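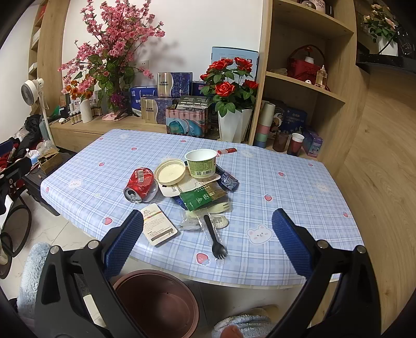
How do I stop the Tesby app from asking for my password every time I open it?

Open Settings, then Account, and turn on "Keep me signed in on this device." If it is already on and you still get asked, turn it off, close the app all the way, open it again and turn it back on. Then sign in once more. If that doesn't hold, your ticket is probably the same sort of thing as the one written up here, so please read on.

Starnbridge Help Desk
Ticket 1355
Subject: Recipe box keeps signing me out and my shopping lists are gone
Product: Tesby for phone and tablet
Status: Solved

First message from customer

Hello there. I hope I'm writing to the right place, I wasn't sure which of the forms to use. I've had Tesby since April and I love it, I really do, I have my mother's whole card file typed in there and most of my aunt's too (she was the baker of the family). But this past week it has been signing me out every single time I put the phone down. I sign back in, it takes my password just fine, and the recipes are there but the shopping lists are not. Then the next morning some of the lists are back again! I can't make heads or tails of it. I have a phone and an older tablet I keep in the kitchen, and it's doing it on both. I already tried turning everything off and on. I also changed my password, and I'm a little worried I made it worse.

Reply from Starnbridge support

Thank you so much for writing, and you found the right place. You haven't made anything worse by changing your password, so please put that worry down. Your recipes and lists are kept on our side as well as on your devices, and I can see them all from here, including a list called "picnic stuff" that was saved last night.

Could you tell me two things when you have a minute? First, the version number on each device, which you'll find at the very bottom of Settings. Second, whether you sign in with your email address or with the Dralo button. No rush at all.

Customer

Thank you, that is a big relief about the picnic list. The phone says 5.2 and the tablet says 5.0. As for signing in, well, I think I have done both. I used the Dralo button on the tablet because it was right there and it was quicker, and I typed my email on the phone. Does that matter? It's the same email either way.

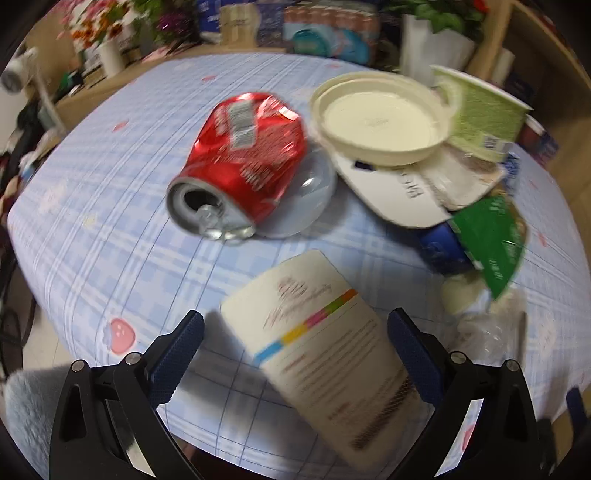 Blue plaid tablecloth with a crushed red can

Reply from Starnbridge support

It does matter, and it's our fault that it isn't clearer. When you press the Dralo button, Tesby looks for an account that was made with Dralo, and if it can't find one it quietly makes a new one. So you have two accounts with the same email, and each time one device signs in, the other gets bumped. Your lists went into whichever account happened to be signed in at the time, and that's why they seemed to come and go. The recipes looked fine because the tablet had kept its own copy of them.

Here is what I'd like us to do, in this order:

1. On the tablet, go to the app store and update Tesby to 5.2.
2. Sign out on both devices. Please don't delete the app from either one just yet.
3. Write back and tell me you're signed out. I'll join the two accounts from this end.
4. Once I write back, sign in with your email on both.

Customer

All signed out as of 2:00 this afternoon. The update took a good long while, that tablet is not as young as it used to be, but it did get there. I made myself some tea and let it go.

Reply from Starnbridge support

Tea was a fine choice. The accounts are joined now. I moved the lists from the Dralo account into your email one, and where there were two with the same name I kept both and put "(copy)" after the second. You can delete whichever you don't want. Go ahead and sign in.

Customer

I'm in on both! The lists are all there, even one from the spring that I had given up on. I closed the app and opened it again five times to be sure and it didn't ask me for anything. There are two of "picnic stuff" and I'll sort that out myself. One more question, if I may. A pound cake recipe shows over 2000 minutes for the baking time. Is that part of the same trouble?

Reply from Starnbridge support

That one is separate, and easy to mend. If a time gets typed in without the colon, Tesby can read the whole thing as minutes. Open the recipe, tap the time, and enter it again with the hours and minutes in their own boxes.

Customer

Fixed. Thank you for being so patient with me. You can close this.

Internal note

Duplicate account made through the Dralo button. Passed to the Sivakumar project with a request for a warning screen before a second account is made with an email already on file. Ticket closed by support, customer agreed.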